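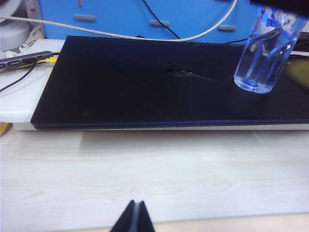 Comparing two sets of gripper fingers only works if both get the same job. I use a plain water bottle, because it bends when you squeeze it and slips when you don't. Pick a starting spot that makes the arm work a little. Mine is the lid of a closed laptop on a white riser, with the bottle standing toward the right side of the lid. The clear plastic picks up blue from the panel behind it, so check that your wrist camera can still find the edges before you go on.

Set up the controller first. I run the Flirby software with the closing limit at 535 and the open position at 625. Those are servo counts on my arm, and yours will differ. Start wide and bring the limit down in small steps.

Then do the following with the first set of fingers:

Move to the pre-grasp pose and stop.
Close the fingers at low speed.
Lift, hold for 3 seconds, and set the bottle on the desk.
Write down the result before you reset.

Do 8 lifts, change fingers, and do 8 more.

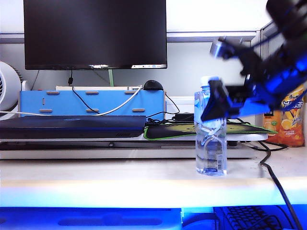
Kontogiannis
May 6, 2019

Watch the height of the grasp. A finger up near the white cap is pushing on a stiffer part of the bottle than one at the narrowed waist – keep the two heights as separate tests. Log the side camera along with the wrist camera, as the wrist view won't show you a bottle that leans.

If the fingers slip, change the pads before you raise the force.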